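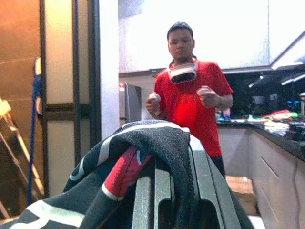

Bread is one of the oldest things people make for a living, and the dust that comes with it is one of the oldest hazards of working life. Chapter 7 is about that dust: what it is, how it gets into the air, and how it can turn a healthy baker into someone who wheezes at the sight of a sack. We begin with the most useful idea in the whole subject, the breathing zone. It is the space near your nose and mouth from which you draw your air, and it goes wherever you go. The white headset resting on the young man's upper chest is very close to the spot where a dust sampler would be clipped for a working shift. His bright red T-shirt would make a good teaching aid too, as flour shows up beautifully on a strong colour and tells you at a glance where the dust has been landing. Keep that patch of chest in mind. Nearly every measurement in this chapter is taken there.

## What you will learn

By the end of the chapter you should be able to:

- explain what sensitisation means and why it matters
- say which bakery jobs throw up the most dust, and why
- tell work-related asthma apart from asthma that has simply turned up in adult life
- read a peak flow diary
- suggest changes to a bakery that its owner could afford

You will need the material on airways from Chapter 2. If mast cells and histamine have gone hazy, go back and read those pages first. It's time well spent, and the story below is much more fun when you can see the machinery behind it.

## A small bakery in Pundivbridge

Our case study for the chapter is the Ateş bakery, a family business on the old canal side of Pundivbridge. It bakes through the night and turns out 3000 loaves and rolls before the shops open. When we first visited, one October, there was a single mixing room with a low ceiling, a dough divider that had to be dusted by hand, and a broom leaning in the corner. Remember the broom.

One of the bakers had been there since leaving school. He had a blocked nose every night, which he put down to the cold walk in. His eyes itched. He sneezed when the sacks were opened, and the others teased him for it. Over the next year a cough set in, and then a tightness in the chest that came on towards the end of the shift and sometimes woke him in the afternoon when he was trying to sleep. He went on holiday for a fortnight and felt wonderful. He came back, and by the third night he was coughing again.

If you are already shouting the diagnosis at the page, good! The holiday is the clue. Symptoms that fade away from work and return with it should make any nurse, doctor or safety officer sit up, and asking about them costs nothing. There are two questions worth learning by heart:

> Are you better on days away from work?
>
> Are you better on holiday?

Ask both. A few days off may be too short for inflamed airways to settle, and a person can honestly answer "no, much the same" to the first question and "oh yes, completely" to the second.

## What is in the dust?

Flour looks so plain. Under the microscope it is anything but, and I never tire of showing it to a new class. There are starch grains, large and small, and scraps of bran. There are proteins from the wheat itself, and several of these can act as allergens. Rye, barley and soya flours bring proteins of their own. A neglected store can add mites and mould.

Then there are the things we put in on purpose. Many bakeries use an improver, a powder that helps the dough to rise evenly and keeps the crumb soft. The Ateş bakery used one called Flestora, bought in tubs and scooped into the mixer. Improvers of this kind often contain enzymes, and the best known of them is fungal alpha-amylase. It is a powerful allergen, and a tiny amount in the air can be enough to trouble someone who has become sensitive to it. So the scoop of improver, such a small part of the recipe, deserves far more attention than its size suggests.

Sensitisation is the word for that change. At first the immune system meets the protein and nothing seems to happen. Quietly, in some people, it begins to make antibodies of the type called IgE. These settle on mast cells in the lining of the nose and the airways and wait. At the next meeting the mast cells let go of their histamine, and the sneezing or wheezing begins. Two bakers can work side by side for years and only one of them will take this path. We can point to things that raise the risk, and the amount of dust breathed in is the one we can do most about, but we cannot say in advance who it will be.

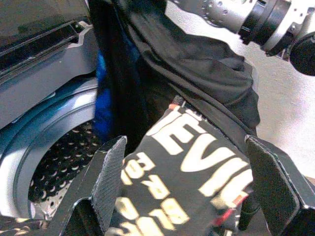

**How long does a baker have to work with flour before asthma appears?**

It varies a great deal, from a few months to many years. Most people who develop it have a symptom-free stretch first, known as the latent period, and in many the nose and eyes are affected before the chest.

That early stage with the runny nose is a gift, if someone notices it. A baker whose nose streams at work can be moved away from the worst of the dust, the room can be improved, and the chest may never be troubled at all. Left alone, the airways may stay twitchy even after the person has given up baking. Speed matters, and a simple yearly questionnaire can buy a lot of it.

## Where the dust comes from

You might guess that the oven end of a bakery is as dusty as the mixing end. It isn't, usually. Once flour is wetted it stays put, so the trouble comes from handling it dry. At Pundivbridge we watched the work closely for a night, and the same few jobs sent up a cloud each time:

1. Cutting open sacks and tipping them from shoulder height.
2. Starting the mixer at full speed before the water had gone in properly.
3. Throwing dusting flour across the table in a great wide sweep.
4. Flattening empty sacks to squeeze the air out.
5. Sweeping the floor with a dry broom.

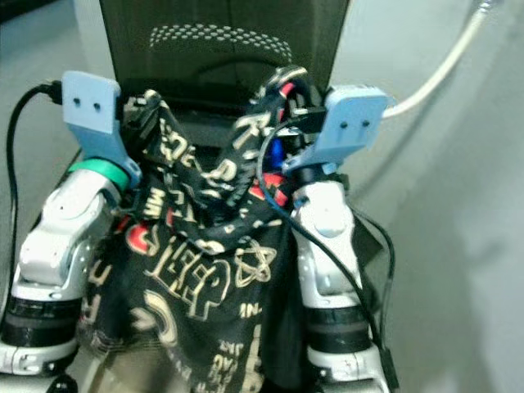
The fourth of these surprised the bakers most. Tipping a sack feels like the dirty part, and by the time it is empty the job seems to be over. Press a half-clean sack against your chest and fold it, though, and all the fine dust caught in the weave or the creases puffs straight up into the breathing zone. It takes seconds. Do it again and again through a night and it makes up a good slice of what you breathe.

This brings us to peaks and averages, an idea we will lean on heavily in the next section. A sampler worn all shift gives one figure, the average. It can look quite respectable while hiding short bursts many times higher, and for allergens those bursts may be important. Direct-reading instruments let us see them. When you plot a night's readings against a diary of tasks, the spikes line up with the jobs so neatly that students tend to gasp. I still do!

And now the broom. Dry sweeping lifts the finest dust, the sort that hangs in the air for ages after the floor looks clean. Swapping it for a vacuum cleaner with a proper filter, of the type made for hazardous dust, is one of the best changes a small bakery can make.

## Before you read on

Try this at home with a dark tea towel, a torch and a spoonful of flour. Turn off the main light, set the torch so that its beam passes in front of you, and shake the spoon gently over the towel from shoulder height. Look along the beam towards the torch without staring into the bulb. Then do it again from just above the cloth. (Leave this one out if you have asthma or a flour allergy, and keep well away from the hob.) Write down what you see, and keep your notes — we will come back to them in the section on dust lamps.

The Medside workbook has blank peak flow charts to go with Section 7.2. Have one beside you, and a pencil.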